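Setting Out a Shared Table: Trays, Cups and Surfaces
Student project report, Clandby
Noemí Jaramillo and Oisín Ó Briain

3. Choice of tray and cups

Our project looked at how a small household lays out drinks when there is one tray and not much table. We began with a list of what people carry to the table and what they leave there. Tray and cups came up most, so we kept to those and dropped plates and cutlery from the plan in January.

Colour mattered more than we had expected. On a dark marble top a pale or bright item is easy to find, while clear glass tends to get lost against the veining. We settled on a pink rectangular tray and tinted cups, amber and yellow-green among them. Two cups stand on the tray; the others stand towards the back of the table.
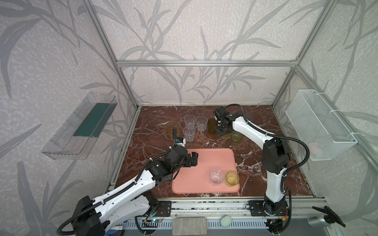 Noemí wanted the tray kept in the middle, as guests reach from both sides and a tray on the left favours one of them. Oisín's view was that the middle should stay free for whatever comes off the tray. We tried both and kept the left position for the written layouts.

3.1 Layouts

We drew 6 layouts and asked 30 people at Clandby which they would use at home. Most picked one of the 2 with the cups grouped together. The comments were mainly about reach, and a few people wanted a rim on the tray high enough to stop a cup sliding.

The survey form is in Appendix B. Drawings of the layouts follow in section 4.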